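Folding pants: thirds or hang them?
Home & Laundry > Folding and storage

dhinds63
Okay, settle something for me. I've got one shelf for everything and my pants keep sliding off the stack. My wife says fold lengthwise, then in thirds. I've always just folded in half twice and hoped. Who's right?

Shayne_H
Your wife. Lengthwise first, always! Get the two legs lying on top of each other, pull from both ends so the long creases ease out, then fold.

krakena
Disagree, sorry. Thirds puts a crease right across the knee and you'll see it all day. Hang them.

dhinds63
I have one shelf, Keith. One!!

zchan
I'm with Shayne on this. A big clear table makes all the difference too (I used to do it on the bed and everything came out crooked). Some pics, blue cloth in the first two, the long fold in the last:
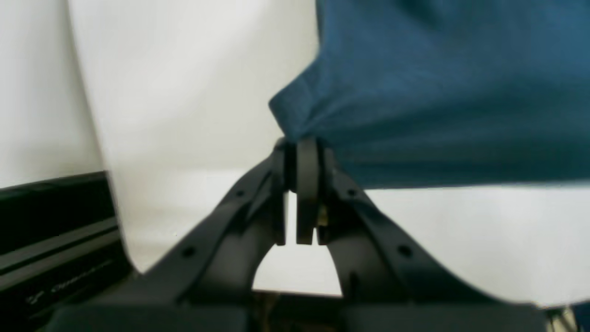
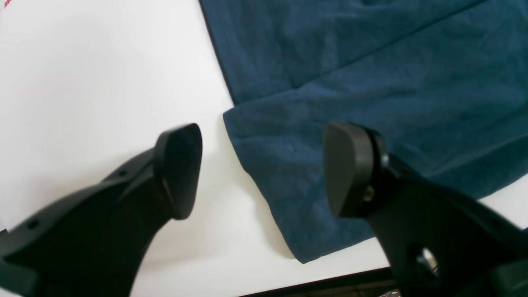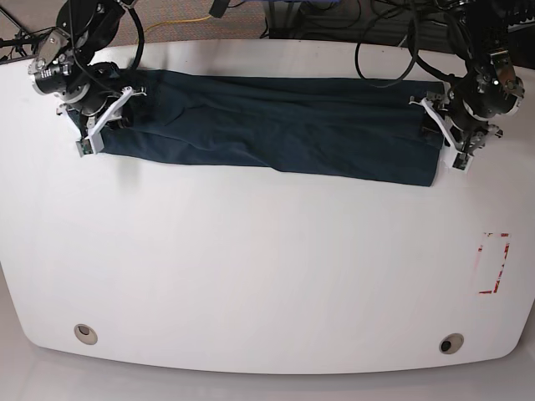

Last pic: dark navy, folded lengthwise, held at both ends. Still a few wrinkles.

Shayne_H
Yes, like the last one! I'd smooth those diagonal wrinkles out by hand before folding any further, and straighten that bottom edge where it bulges in the middle.

krakena
See, that's my problem with it. One end is bunched before you've even started on the thirds. Clip hangers from Baxter, two minutes, done.

zchan
It flattens out once you let go and run your palm over it, I do it every week. Nice white table shows up everything though, ugh.

dhinds63
Tried thirds tonight and the stack is still standing. Jeans are a different story, they're so thick the top pair leans. Does anybody roll theirs?

Shayne_H
Roll jeans, fold everything else.

krakena
Please don't roll jeans.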